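Thurs, p. 626 - Lorkero trial kit

Second go with the Lorkero hand tracking pack (on loan from Sipos, due back in June). Want to know if it's good enough to feed the Grutton arm for thin floppy things. Boxes were fine last time. Paper is not a box.

Object = spiral desk calendar, over the desk by the open cable tray. April page.

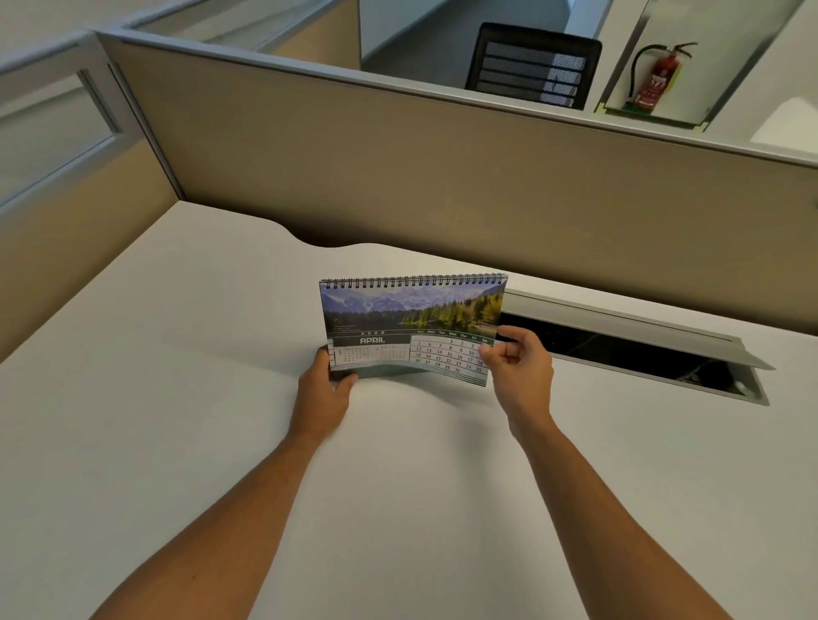
Two-handed hold, page bowing a bit on the right. Thumb over the mini-calendars.

Bent page is the hard case. Check wether the fit treats it as flat, manual only talks about "rigid items". Set smoothing to 3, left the rest at default. Export took 15 min, too slow for daily use - ask Sipos if the paid version is any quicker.

Cover view next, wanted for the contact labels.
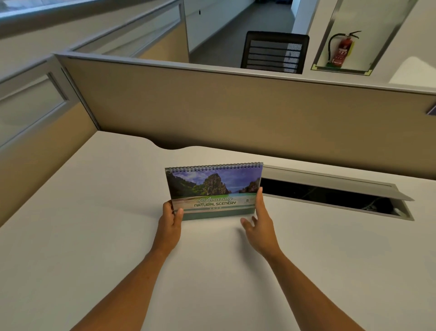 Cover forward. Left hand gripping, right index just touching the edge.

To label by hand before looking at what the kit says: left = grasp, right = touch only. If it calls both a grasp, thats a problem for us.

Licence covers 2 seats, Fakaswood site needs its own. Price still not in writing. Chase.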